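Cahier d'atelier, octobre, 8 h et des poussières

Suite de l'affaire du levain. Le pot A (farine Mullarex, T80) a débordé pendant la nuit et collé son couvercle à l'étagère. Le pot B (farine Flestard, même eau, même heure) fait la tête au fond de son bocal. Je note l'odeur : A, yaourt et pomme verte ; B, colle d'écolier.

Pesées reprises avec la balance Dinsa, celle qui s'éteint dès qu'on cherche la farine. Il faut la recharger avant chaque série, faute de quoi elle affiche des grammes de fantaisie.

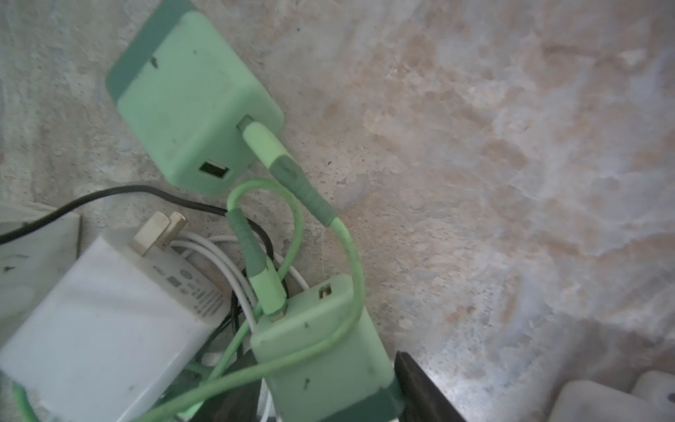
Drodow objecte que la farine n'y est pour rien et que le pot B a simplement passé la nuit côté fenêtre, donc au frais. Objection recevable, hélas. Je l'inscris, et j'inscris aussi que Drodow aurait pu le dire hier, avant que je rédige une demi-page contre la meunerie moderne.

Nouveau protocole, donc :
- 3 rafraîchis par pot, mêmes proportions, même cuillère (la tordue, l'autre a disparu) ;
- pots côte à côte, loin de la fenêtre ;
- élastique au niveau de départ, relevé toutes les 2 heures ;
- interdiction de « juste remuer un peu pour voir ».

11 h. A monte. B hésite.
15 h. B a des bulles ! Petites, mais sincères. Hydratation peut-être trop forte, la pâte coule comme une soupe. Je garde quand même les proportions, on ne change pas deux choses à la fois (relire cette phrase demain matin).

Au programme ensuite : cuisson d'essai des deux pâtons, 43 minutes, sans ouvrir la porte. La dernière fois, on l'a ouverte, et la miche a servi de cale.

Ménage en fin d'après-midi, la farine voyage jusqu'à 12 pas du pétrin.
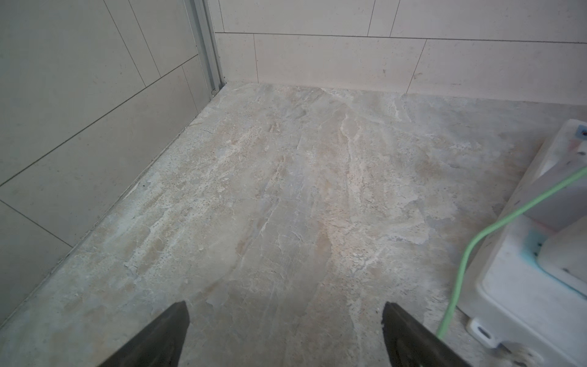 Carrelage, côté angle.

À faire : racheter des élastiques, étiqueter les couvercles, présenter des excuses à Flestard si B double de volume.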